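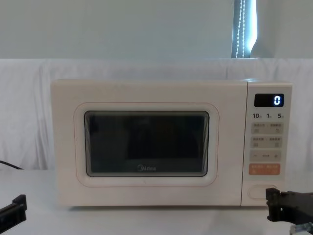 [잡담] 크림색 전자레인지, 디자인값 하나요?

흰여울
자취방 전자레인지를 바꾸려고 2주째 보는 중인데, 요즘은 죄다 크림색이네요. 사진은 사촌 언니네 Midea입니다. 문에 불그스름한 테두리가 둘러져 있고 버튼부는 오른쪽에 세로로 몰려 있어요. 언니는 "부엌 분위기가 산다"는데 저는 잘 모르겠습니다. 데우는 기계에 분위기가 왜 필요한지... 이런 색 3년 이상 써보신 분, 누렇게 안 변하나요?

감자전두장
변합니다. 기름 튀는 자리 옆에 두면 반드시 변해요. 저는 다른 회사 크림색을 썼는데 손잡이 쪽부터 시작했습니다. 판매 페이지에 "변색 걱정 없는" 어쩌고 써 있는 건 안 믿어요.

Zollow
위에 분, 그건 가스레인지 옆에 두신 게 문제 아닌가요. 저희 집은 창가 반대편 식탁에 따로 두고 쓰는데 멀쩡합니다. 색 탓만 할 일은 아닌 듯.

감자전두장
원룸에 식탁을 따로 둘 자리가 있으면 저도 그렇게 했겠죠. 조건이 좋아야 안 변하는 색이면 그게 변하는 색이에요.

흰여울
저도 원룸입니다 ㅠㅠ 인덕션에서 팔 하나 거리예요.

밤고구마19
색보다 버튼을 보세요. 화면 밑에 10, 1, 5 이렇게 나란히 있는 거 보이시죠? 저런 식으로 시간을 눌러서 더하는 방식이면 편해요. 다이얼은 30초 맞추려다 1분 되고 그럽니다.

모과차
저는 반대요. 버튼식은 뭘 눌러도 결국 시작을 또 눌러야 하잖아요. 다이얼은 돌리면 끝. 그리고 저 10 옆에 글씨가 사진으로는 안 읽히는데 10분인지 10초인지 매장에서 꼭 확인하세요. 순서가 10, 1, 5인 것도 영 헷갈리네요. 왜 크기순으로 안 놓는지.

밤고구마19
모과차님, 한 달만 쓰면 손이 외웁니다. 순서는 아무 상관 없어요.

모과차
부모님이 쓰시면 상관 있습니다. 저희 어머니는 아직도 헷갈려 하세요.

Zollow
버튼 얘기가 나온 김에, 자동 메뉴는 기대하지 마세요. 어느 회사 거든 저는 "밥 데우기" 한 번 눌러보고 접었습니다. 가운데만 차갑고 가장자리는 딱딱해요. 그 기능에 돈을 더 내라고 하면 저는 안 냅니다.

감자전두장
이건 동의. 메뉴 개수로 광고하는 제품은 거르고 봅니다.

joana_c
Bragança에 사는 유학생이에요. 집주인 Albertina Patrício 할머니가 쓰시던 흰색 전자레인지를 물려받았는데, 문 테두리 틈에 때가 껴서 면봉으로 닦습니다. 사진 속 제품은 테두리가 홈인지 그냥 인쇄된 선인지 모르겠네요. 홈이면 저는 안 사요.

흰여울
오, 그건 생각 못 했어요. 언니한테 물어볼게요.

흰여울
물어봤습니다. 손톱에 안 걸린대요. 다만 문 안쪽은 언니도 잘 안 닦는다고... 색은 1년도 안 써서 아직 모르겠답니다. 그럼 "분위기가 산다"는 후기만 있는 셈이네요.

밤고구마19
그래서 결론은요? 사시나요?

흰여울
후기 글을 더 뒤져봤는데 "받자마자 예뻐요"가 대부분이라 도움이 안 됩니다. Sellton 매장에 가서 버튼을 직접 눌러보고, 같은 용량 검은색이 더 싸면 그걸로 하려고요.

모과차
검은색은 손자국이랑 먼지가 다 보입니다. 각오하세요.

감자전두장
손자국은 닦으면 지워지고 변색은 안 지워집니다.

Zollow
또 시작이네요. 식초물 한 컵 넣고 돌린 다음에 바로 닦으세요. 무슨 색이든 안쪽 냄새부터 잡아야 합니다.

joana_c
식초는 할머니가 싫어하셔서 저는 레몬 껍질로 해요. 물을 꼭 같이 넣으시고요.

조회 2992 · 목록 556쪽 · 문의: 운영자 쪽지 · © 2021 Bresalport 살림게시판 · 맨 위로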